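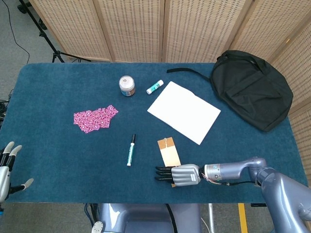

4. Testing a New Cream Before You Trust It

Revised May 17, 2001. Replaces the section of the same name in the March printing of the Nakent Home Skin Guide.

Read Section 3 first if you have not already cleared out old products. Everything below assumes you are testing one new cream against doing nothing, and that you would like to know whether it deserves a spot on the shelf. The label will tell you that it does. Labels always do.

4.1 Before you start

1. Read the ingredient list, all the way down. The plant extract named on the front is often near the end of the list, where the small amounts live. If the front says "with oat" and oat comes after the preservative, you are mostly buying something else.

2. Look for anything you have reacted to before. "Hypoallergenic" does not help you here. We have seen the word on creams with a good deal of perfume in them, and we would ignore it.

3. Check the seal under the lid. Return the jar if the seal is torn or missing.

4. Write the opening date on the bottom of the jar in permanent marker. Paper stickers come off in a steamy bathroom.

5. Stop using any other new product. If you start a cream and a soap in the same week and your arm turns red, you have learned nothing about either one.

Caution: Do not test on skin that is broken, sunburned, freshly shaved or already itchy. Do not test on a child without asking a doctor. If a product has ever given you swelling of the lips or face, or trouble breathing, do not test anything like it at home at all.

4.2 The patch test

You need the cream, a clean cotton swab, a washable pen and the chart from the back pocket of this guide.

1. Wash the inside of both forearms with plain water and pat dry.

2. Draw a small circle on each arm, a little below the elbow crease. Mark one C for cream and the other N for nothing.

3. Dab a thin layer of cream inside circle C. A thick layer proves nothing except that thick layers are messy.

4. Leave circle N bare. People like to skip this one. Without it you can't tell a reaction to the cream from a reaction to the pen, the weather or a wool sleeve.

5. Repeat twice a day for 4 days. Redraw the circles as they fade.

6. Fill in the chart each evening, before you put on more cream. Use the words printed on it (none, pink, red, bumps, itch). "Feels nourished" is not on the chart and should not be added.

Stop at once if you get burning, blisters, hives or swelling. Rinse with cool water. Call a doctor if it spreads or does not settle down, and get emergency help for any trouble breathing.

Note: A clean result means only that the cream did not bother that patch of arm during the test. Some allergies take longer to show. Your eyelids may have a different opinion.

4.3 Does it do anything?

A cream that does no harm may still do no good. This part takes longer and most people give up on it, which suits the people who sell cream.

1. Pick one dry area that you have on both sides of the body. Shins work well. Faces don't, as you will be staring at yours in the mirror and hoping.

2. Use the new cream on the left side and the plainest, cheapest ointment in the house on the right.

3. Keep going for 18 days. Don't switch sides.

4. On the last day, ask someone who doesn't know which side is which to look at both and pick the smoother one.

5. If they can't pick, you have your answer. Finish the jar if you like it and buy the cheap stuff next time.

We tried this on ourselves with the Skindness day cream and the older Vukotus balm. The helper picked the ointment side for one and shrugged at the other. That is a tiny trial and should be treated as one, though we notice that the leaflets in the boxes didn't describe their trials in any more detail than that.

4.4 Reading claims

"Clinically tested" says a test took place. It does not say how the test came out.

"Visibly reduces" usually means somebody was asked whether they saw a change. Ask who, and after how long.

"Dermatologist recommended" can be true with a single dermatologist.

"Natural" - so is poison ivy.

"Up to" any number includes zero.

4.5 Storage

1. Keep the jar closed, out of the sun and away from heaters. A bedroom drawer beats a bathroom shelf.

2. Use a clean spoon or spatula to take cream from a jar. Fingers carry germs into it. Tubes and pumps do better on this point.

3. Throw it out if the smell changes, if the color changes, or if it separates and will not stir back together. Stirring it back together once does not make it young again.

4. Don't top up an old jar from a new one.

The Guo cold box sold with some editions of this guide is a small refrigerator. It keeps cream cool. We have found no good reason to think that cool cream works better on dry skin, and an ordinary cupboard is fine unless the label asks for cold storage. Owners who want to use the box anyway should see Section 7, and should set the dial to 2 - the lowest setting frosted up on us.

4.6 If the chart is unclear

Wait until both arms look normal, then run 4.2 again with a fresh chart. If circle N turned pink as well, change the pen first.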